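Sceptical post about the "10-minute" one-pan chicken and rice that has been all over my feed this week. I finally made it last night. A few notes before you buy the ingredients.

It took me 45 minutes, and I'd already chopped the onion. 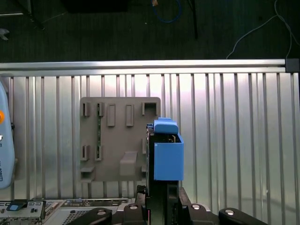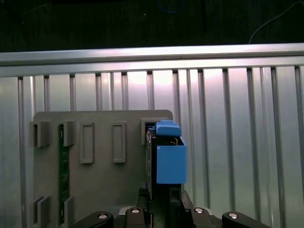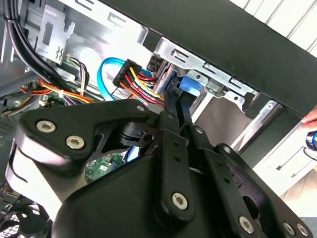

Blue part, gray panel, power wires, in that order.

Okay, the rice. The recipe says one cup of broth for two cups of rice. Who tested this? I added more twice and the middle was still crunchy.

"Serves 5." Five what? Lewis Laing and I finished the pan and then ate toast.

It also wants the Fallgate seasoning blend. I read the label – salt, paprika, garlic powder. You own those already. Use them.

Woo-jin Oh swears it works if you brown the chicken first and keep the lid on. Maybe. That's a different recipe, though, and it has a second pan in it.

769 comments under the original and most of the ones I read say "can't wait to try this!" I'd like to hear from somebody who has tried it.

The lemon at the end was good, I'll give it that. I'd put lemon on plain rice and skip the rest.

Anisa Entili is asking if it freezes. No idea, there wasn't any left to freeze. See the toast.

Trying the baked version Sunday, oven at 200 C for those of you who asked. Not expecting much.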